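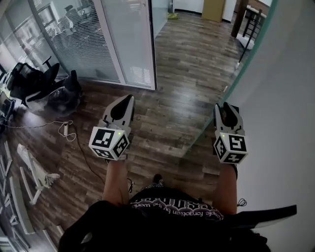

Figure 4. Plank floor in an office, dark finish, with two hand-held grippers at knee level.

Section 4: Looking after timber floors in your office suite

This section applies to all suites in the Gullthorpe building with timber plank floors. Carpeted suites are covered in Section 5. Read it before you move furniture in, and keep a copy where your cleaner can find it.

4.1 Before you move in

1. Check the floor with the building manager, Kenna Menzies, and mark any existing scratches or dents on the Hilcombe condition sheet. Both of you sign it.
2. Sweep the whole floor with a soft broom. Grit left from the fit-out will scratch the coating as soon as a trolley goes over it.
3. Fit felt pads to every chair, table and bookcase leg. Screw-on pads last longer than the adhesive type.
4. Replace hard nylon castors on office chairs with soft rubber ones, or put a chair mat under each desk.
5. Lay hardboard sheets from the lift to the suite door and along the path to each heavy item. Tape the joins between the sheets. Do not tape the sheets to the floor.

Caution: Safes, compactus units and full filing cabinets can go over the floor's point load limit. Ring the building manager before delivery if any single item weighs more than 536 kg.

4.2 Daily and weekly cleaning

1. Sweep or vacuum daily. Use the hard floor head, with the brush down.
2. Wipe up spills straight away with a dry cloth, then a damp one.
3. Once a week, mop with the Rerkora neutral cleaner supplied in the cleaners' cupboard on your level. Dilute it as shown on the bottle.
4. Wring the mop until it no longer drips. Work along the length of the boards, starting at the wall furthest from the door.
5. Leave the suite door and any opening windows ajar until the floor is dry.

Note: Tenants on the Ibarra side get strong afternoon sun. Mop those suites before 9 am, as the cleaner dries too fast later in the day and leaves streaks.

Caution: Never use a steam mop. Steam gets into the joints and lifts the coating, and the repair is charged to the tenant. The same goes for methylated spirits, bleach and any product labelled as a polish or wax.

4.3 Mats and rugs

1. Put a coir mat outside the suite door and a washable mat inside it.
2. Use only rugs with a woven or felt backing. Rubber and PVC backings can stain the coating, and the stain does not come out.
3. Lift all rugs once a month and vacuum underneath.
4. Leave new rugs off the floor for the first 2 weeks after recoating.

The boards will darken or fade a little where light reaches them. If you have a rug in one spot for a year you will see its outline when it comes up. This evens out over time and is not treated as damage.

4.4 Scratches, dents and gaps

Light scratches that you can see but not feel with a fingernail need no treatment. For deeper ones:

1. Clean the area and let it dry overnight.
2. Choose the repair stick closest to the board colour. If you are between two shades, take the darker.
3. Rub the stick across the scratch, then wipe off the excess along the grain.
4. Leave it for an hour before walking on it.

Do not sand any part of the floor yourself. Dents, split boards and lifting edges go on a maintenance request – include the suite number and the distance from the nearest wall.

Small gaps may open between boards in winter when the heating is on and close again by October. Do not fill them. Report any gap that stays open through summer.

4.5 Recoating

Floors are recoated by the building's contractor on a rolling schedule. Anayeli Cortés in the tenancy office will email you the dates for your suite and a furniture removal form.

1. Return the form with a list of anything that can't be moved.
2. Clear the floor completely, including cables and power boards.
3. Switch off the air conditioning at the wall controller.
4. Stay off the floor until the contractor has taken down the door tape. Socks only for the first day after that.
5. Lift furniture back into place. Do not drag it.

Storage cages in the basement are free to tenants during recoating. Each cage is 2,000 mm deep and 1,080 mm wide, so measure your desks first.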